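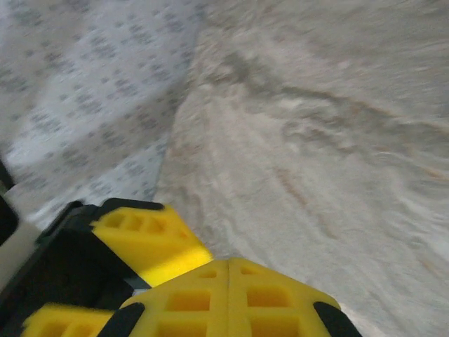 Progress report to Vernura: textile handling cell, Cidville site
Reporting month: December

1. Status
The cell is in service and on schedule. Work this month covered finger pad maintenance, wrist camera alignment and one unplanned repair.

2. Finger pads
The yellow foam pads are now inspected every 200 cycles and replaced at 1000. The inspection checks the recessed cells for lint and the black tips for play. Lint is cleared with a dry brush. Solvent cleaning was dropped after it hardened the foam on two spare pads. The set removed this month had reached 1011 cycles, 11 over the limit, as the counter alarm was not enabled. It is now enabled.

3. Wrist camera
The bracket screws had backed out and the view had shifted. Thread locker was applied and the hand-eye calibration repeated. A calibration check has been added to the Saturday shutdown list.

4. Repair
The gripper cable failed at the strain relief near the wrist. Zhuravel supplied the replacement, which was routed with a larger bend radius. Downtime was 12 hours, nine of them waiting for the part. One spare cable is now kept on site.

5. Open items
Nellard has not confirmed delivery of the next batch of pads. Present stock covers January. Grasp force on thin fabrics is still set by hand at each changeover; a stored table of settings is in preparation.

6. Budget
The cable was charged to the spares line. No change to the approved total is requested.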